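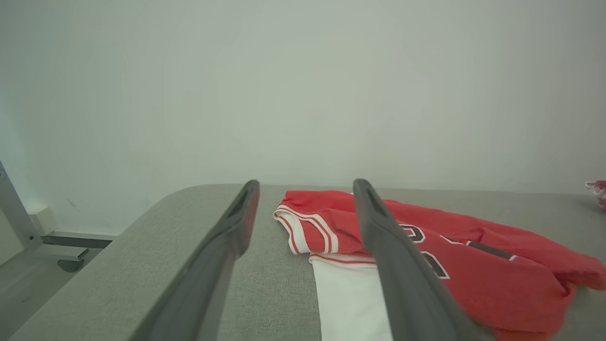 Wrist view, gripper open over the red jersey

Attached to first post

Garment grasp point keeps landing on the wrong layer

foldline_ry
Posted 9:12 AM

I work on the perception side of a small garment handling project. Single arm, parallel gripper with long flat fingers, small wrist camera. The task is to pick one garment off a padded surface, lift it, find a second grasp point and lay it out flat. I have the lifting and laying out more or less where I want it. The first grasp is my problem.

The pipeline is simple. The wrist camera image goes to a segmentation network, which gives me one mask per garment. A second head predicts edges it thinks are graspable (hems, necklines, armholes). I take the highest scoring edge point inside the mask, get the surface normal from depth, and send a pregrasp pose to the planner. We use Stalline for planning and execution.

The attached view is a typical hard case. Red basketball jersey with white trim, black numerals with white outlines, and there is white fabric next to it and partly under it with a thin red striped hem. The jersey's own trim is white with thin red stripes. So the edge head sees two striped borders close together and is equally happy with both. If it picks the wrong one, I lift the white fabric with the jersey riding on top of it.

Over the last 464 grasp attempts, 70 took the wrong layer or took both. Almost all of those were garments with contrast trim. Plain shirts are fine.

What I have tried:
Lowering the mask threshold. Worse.
Eroding the mask before choosing the edge point. This throws away the hem, so the grasp lands in the middle of the cloth and slips.
Adding jerseys to the training set. Helped a little with the numerals, no help with the trim.

Has anyone solved layer assignment from a wrist view without adding a second camera?

kp_tolman
Posted 9:40 AM

How far is the camera from the cloth when you take the image you segment on? If the fingertips are already at the edge of the fabric you are too close. I would segment from higher up and then track the chosen point on the way down.

foldline_ry
Posted 9:51 AM

Two images. One from the high pose, one near the cloth for refinement. The high one gets the garment right most of the time. The refinement step is where it jumps to the other hem. I added refinement to fix a calibration error of a few millimeters, so I can't just drop it.

kp_tolman
Posted 9:58 AM

Then your refinement is allowed to change its mind and it shouldn't be. Pass the garment ID down from the high view and limit the search to a small window around the projected point. If nothing scores well in the window, back off and look again.

Fadime Yurt
Posted 10:26 AM

Agree with limiting the window, but it will not fix this case. Two hems that close together will both be inside any window wide enough to absorb his calibration error.

The missing piece is which side of the edge the garment is on. A hem has an inside and an outside. For the jersey, the red body should be on one side of the trim. For the white fabric, the white body should be on one side of the striped hem. If your edge head outputs only a score and a direction along the edge, add a third output that points toward the garment the edge belongs to. Then check that the vector points into the mask you selected. We did this on a towel sorting cell at Altley and it removed most of the double picks where towels had a woven border.

You do need labels for it. We relabeled 2,000 images. It is dull work but it goes quickly once the edges are already drawn, as the annotator only has to click one side.

grabcad_refugee
Posted 10:44 AM

I'm going to disagree with the whole direction. This is being treated as a vision problem when the contact can tell you the answer. Close on whatever edge you think is best, lift a little, take another image and see what moved. If two masks moved, put it down and try again. Cloth is cheap to regrasp. You can spend a month labeling hems and the next customer brings in reversible jerseys.

Fadime Yurt
Posted 10:52 AM

Lift and check costs a full cycle every time it fails, and putting cloth down does not restore the state. The second attempt is often on a worse pile than the first.

grabcad_refugee
Posted 11:03 AM

On a pile, yes. With one or two garments on a pad I don't think it gets much worse. And at his failure rate he would pay that penalty on 70 out of 464. I can live with that in a lab.

You want the check in there in any case. Even with a perfect edge head you'll have friction between layers. A mesh jersey can drag whatever is under it.

foldline_ry
Posted 11:15 AM

I have a lift check already but it is crude. It looks at the gripper width after closing and flags anything thicker than expected. It catches double grasps on heavy cotton. On jersey material two layers are thinner than one layer of sweatshirt, so width says nothing. I never compared masks before and after. That is a fair point.

Fadime, did the side vector hold up when the garment was folded over itself? In the attached view the jersey is crumpled and bunched toward the right. Some of the edges the network finds are folds and not hems at all.

Fadime Yurt
Posted 11:31 AM

Less well. On a fold both sides can be the same garment, so the label is ambiguous. We gave folds their own class and left the vector out of the loss there. At run time we only accept a fold as a grasp point if no hem is available. If you mix folds and hems in one class the vector head averages and you get nonsense near the corners.

mercado_line3
Posted 12:07 PM

Different experience. We run the Mercado edge model out of the box with no side vector and filter by depth step. At a true upper hem there is a small drop in depth as you cross off the garment. You take a strip of depth on each side of the candidate edge, fit a plane to each, and keep the candidate if the garment side is higher. No relabeling.

kp_tolman
Posted 12:15 PM

What depth sensor? I have never seen a wrist mounted one resolve a single layer of sports fabric.

mercado_line3
Posted 12:22 PM

Structured light, fixed overhead. Our material is denim and towels.

kp_tolman
Posted 12:24 PM

So not the same problem. Thin polyester over a soft padded surface, small wrist camera. The step will be under the noise, and the pad has its own shape. The front edge of that pad is rounded, so a plane fit near it will be tilted before you put any cloth on it.

mercado_line3
Posted 12:30 PM

You can subtract the pad. Scan it empty once and use the difference. But I accept that the thin fabric is a problem.

foldline_ry
Posted 12:48 PM

I tested depth steps in July and got nothing usable on single layers. Bunched areas were fine.

The rounded edge causes me trouble in the planner too. Stalline has the surface as a box, so near the front edge it believes there is material where there isn't, and it rejects low finger poses that would be safe. I padded the tolerance to get around it and now it sometimes presses into the pad in the middle.

r_bianchini
Posted 1:19 PM

Rosario Bianchini, I maintain a few of the Stalline plugins. Please do not pad the tolerance globally. You can replace the box with a mesh or a height field and set contact allowance per object. Allow contact between the two finger links and the pad only, and only during the final approach segment. Everything else, including the camera housing and whatever frame is behind the table, stays as a hard collision.

For a soft surface I also suggest that the last part of the approach is not planned to a fixed depth at all. Plan to 4 mm above the expected surface, then switch to a guarded move along the tool axis with a force threshold. Then it does not matter if your model of the pad is wrong by a little.

foldline_ry
Posted 1:34 PM

I didn't know contact allowance could be scoped to one segment. Is that in the task file or do I set it from the API?

r_bianchini
Posted 1:41 PM

Task file. Put it under the segment, not under the scene. If you put it under the scene it applies to the retreat as well, and you will not get a warning when the fingers drag across the pad on the way out.

grabcad_refugee
Posted 2:05 PM

While you're in there, look at the approach angle. Those fingers are long and flat. Coming straight down on a hem lying flat, you pinch whatever is under it. If you come in low with one fingertip sliding under the edge you separate the layers mechanically and the vision only has to be right about the side, which I suppose means I'm half agreeing with Fadime.

Fadime Yurt
Posted 2:12 PM

Sliding under needs the vector. That is the direction you slide.

kp_tolman
Posted 2:20 PM

It also needs the lower fingertip to get under the top layer and stay above the second one. On a hem with another hem a short distance away I'd expect it to catch both about as often as a pinch. I'd want numbers before rebuilding the approach around it.

foldline_ry
Posted 2:37 PM

I can get numbers. Plan for now:

First, lock the garment ID from the high view and limit the refinement window as kp_tolman said. That is an afternoon.
Second, mask comparison after a small lift.
Third, height field for the pad and guarded final move.
Then label hem sides on the subset with contrast trim only and see if that is enough to train the vector head. I have those images already in Astuvia with edges drawn, so it is the one click version.

Sliding approach comes after that. I'll run it and the straight pinch on the same jersey layouts, alternating.

Fadime Yurt
Posted 2:45 PM

Do not label only the contrast trim. Include plain hems or the head learns that stripes are what gives a side.

foldline_ry
Posted 2:49 PM

OK. Half and half then.

mercado_line3
Posted 3:16 PM

If you do end up with the side labels, would you be able to share them? We have a sportswear customer asking and I would like to know how badly our depth filter does on it.

foldline_ry
Posted 3:28 PM

The labels should be fine. The images I have to ask about. I'll post back in this thread when the first two changes have been run on the same set of garments.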